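Forum Haus & Garten › Wohnen und Umziehen › Kisten beschriften: Nummern oder Klartext?

riannekramer
Dabei seit: Januar
Beiträge: 67

Hallo ihr Lieben,

bei uns steht der Umzug an, und zwar der große: Haus aufgelöst, Wohnung noch nicht fertig, dazwischen liegt alles im Lager, und ich sitze abends am Küchentisch und überlege, wie wir die ganzen Kisten so beschriften, dass wir hinterher auch noch etwas wiederfinden (beim letzten Mal habe ich den Wasserkocher erst nach Wochen wiedergesehen, bei der Faschingskiste!).

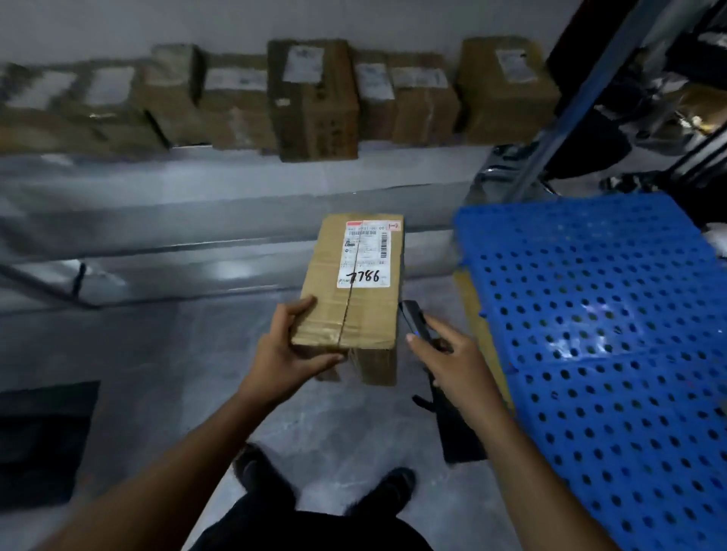
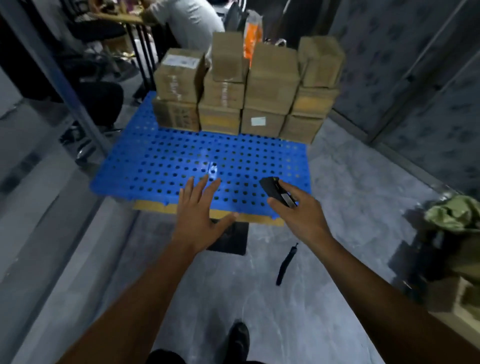
Mein Mann Arnout schwört auf Nummern, ich bin eher für Klartext, also „Küche, Töpfe, schwer“ und fertig. Er sagt, man braucht auf jeder Kiste bloß eine Zahl und dazu eine Liste, und in der Liste kann man dann so ausführlich werden, wie man will. So eine dick mit schwarzem Stift geschriebene Zahl wie die 1786 auf dem Karton liest man ja auch wirklich quer durch den Raum, das muss ich ihm lassen. Aber was mache ich, wenn die Liste weg ist? Dann habe ich eine Wohnung voller Zahlen. Und die Kinder helfen beim Auspacken, die schauen garantiert nicht erst irgendwo nach, bevor sie etwas aufreißen. Wie habt ihr das gemacht? Ich freue mich über jeden Rat, gern auch ausführlich, ich lese so etwas abends lieber als Krimis.

Liebe Grüße
Rianne

kistenschlepper
Beiträge: 7

Nummern, ganz klar. Wir sind zweimal so umgezogen und es hat beide Male prima geklappt. Die Liste hatten wir ausgedruckt und noch mal als Foto auf dem Handy, meine Frau auch. Weg ist sie dann nur, wenn beide Handys und der Ordner gleichzeitig verschwinden, und dann hast du andere Sorgen. Der große Vorteil ist, dass nicht jeder im Treppenhaus lesen kann, was drin ist. Auf unserer alten Kiste mit dem Silber von der Oma stand „Silber Oma“. Da würde ich heute auch anders drangehen.

Yvonne Mellor
Beiträge: 21

Ach Rianne, ich fühle so mit dir! Wir haben vor ein paar Jahren das Haus meiner Eltern geräumt und da hatte mein Bruder auch so ein Nummernsystem, mit Tabelle und Farben und allem. Drei Tage lang war das wunderbar. Dann kam der Mittwoch, wir waren alle müde, und ab da stand auf den Kisten eine Zahl, aber in der Tabelle stand nichts mehr. „Diverses“ stand da, bei einer ganzen Reihe von Kisten hintereinander. Ich habe daraus gelernt, dass ein System auch um elf Uhr abends noch funktionieren muss, mit Rückenschmerzen und ohne Brille.

Deshalb bei mir nur noch Klartext: das Zimmer ganz groß, darunter zwei, drei Stichworte. Und bitte auf die Seite schreiben und nicht bloß oben auf den Deckel, sonst steht die nächste Kiste drauf und du siehst gar nichts mehr.

kistenschlepper
Beiträge: 7

@Yvonne: Aber das liegt doch dann am Bruder und nicht an den Nummern :-) Wer zu müde ist, die Tabelle zu führen, schreibt auch auf den Karton nur noch „Krams“.

Yvonne Mellor
Beiträge: 21

„Krams Bad“ hätte mir schon sehr geholfen, ehrlich gesagt. Da weiß ich wenigstens, wo ich sie hinstelle!

Hilde_Desmet
Beiträge: 2

Guten Abend in die Runde, ich lese hier sonst nur mit, aber zu dem Thema muss ich doch etwas schreiben. Ich finde, ihr habt beide recht, und bei uns ging es am besten mit einer Mischung. Jedes Zimmer hatte einen Buchstaben, K für Küche, S für Schlafzimmer und so weiter, dahinter eine laufende Nummer. Am Tag des Umzugs hing dann an jeder Zimmertür der passende Buchstabe auf einem Blatt Papier, und die Helfer konnten einfach durchlaufen, ohne dass ich alle zwei Minuten gerufen wurde. Die Liste brauchte ich erst hinterher, als ich gezielt etwas gesucht habe.

Ich habe ein einfaches Schulheft genommen, kariert, mit einem Kugelschreiber an einer Schnur. Das lag immer neben der Kiste, die gerade gepackt wurde. Meine Tochter wollte mir unbedingt eine App dafür einrichten, Plimo hieß die, und die mag auch gut sein, aber mit Staub an den Fingern und dem Klebeband in der anderen Hand war mir das Heft lieber.

Und noch etwas, liebe Rianne: Bücher bitte nur in kleine Kartons. Ich weiß, das hat nichts mit der Beschriftung zu tun, aber mein Schwager hat es mir bis heute nicht verziehen.

Lieven Brouwer
Beiträge: 67

Zur App kann ich etwas sagen, ich habe Plimo beim letzten Umzug benutzt und war zufrieden. Man fotografiert den Inhalt, bevor man zuklebt, und das Foto hängt dann an der Nummer. Später sucht man nicht nach „Küche 2“, man blättert einfach durch die Bilder, bis man die blaue Schüssel sieht. Das geht natürlich auch ohne App, einfach ein Foto machen und die Nummer auf einem Zettel mit aufs Bild legen.

Beim Buchstaben an der Tür gehe ich voll mit, Hilde. Beim Heft nicht, meine Schrift kann nach einer Woche selbst meine Mutter nicht mehr lesen.

Wichtig finde ich noch: alte Aufkleber vom vorigen Gebrauch runter oder dick durchstreichen. Wir hatten gebrauchte Kartons von den Nachbarn, und da stand von denen noch „Keller“ drauf. Fast alle unsere Handtücher sind im Keller gelandet.

riannekramer
Beiträge: 67

Ihr seid ja großartig, so viele Antworten an einem Abend! Ich habe Arnout alles vorgelesen und er hat bei Yvonnes Bruder sehr gelacht und danach ein bisschen nachdenklich geschaut. Die Buchstaben an den Türen gefallen uns beiden, das machen wir auf jeden Fall. Eline, unsere Jüngste, darf die Schilder malen und hat schon angefangen, das B fürs Bad hat Flossen bekommen.

Bei der Liste sind wir noch nicht einig. Ich tendiere zum Heft, Arnout zur Tabelle. Fotos machen wir zusätzlich, die Idee ist ja wirklich kein Aufwand. Was nehmt ihr denn für Stifte? Der, den wir hier haben, gibt nach fast 21 Kartons langsam den Geist auf, und ich möchte nicht noch einen kaufen, der auf dem Klebeband gleich verschmiert.

kistenschlepper
Beiträge: 7

Dicker Permanentmarker mit Keilspitze, und gleich zwei davon, einer verschwindet immer. Aufs Klebeband würde ich gar nicht schreiben, das hält bei uns nie. Und die Tabelle, Rianne, nimm die Tabelle!

Yvonne Mellor
Beiträge: 21

Nimm das Heft. Und pack die Kaffeemaschine zuletzt ein, mit ganz viel Klartext drauf.

Hilde_Desmet
Beiträge: 2

Wir hatten die Marker von Kuipers aus dem Schreibwarenladen bei uns im Ort, mit denen bin ich gut zurechtgekommen. Die Kappe muss man fest zudrücken, bis es klickt. Alles Gute für euch, und schreib doch mal, wie Elines Schilder geworden sind!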